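Fultier Genealogy Binder, reviewed 5th May

The Fultier is a ring binder for family records, sold with 70 printed sheets for births, marriages, census entries and burials. I used it for the Tefera line, working from notes lent by Eyerusalem Tefera.

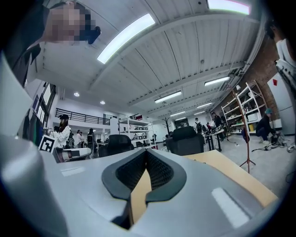 The rings are steel and close without a gap. Sheets turn cleanly, though the covers are stiff when new. The binder lies flat on a light wooden tabletop like the one in the photograph, and does not slide. Each sheet has room for 9 children — enough for most households before 1900. Source references get 3 short lines, too few for parish registers.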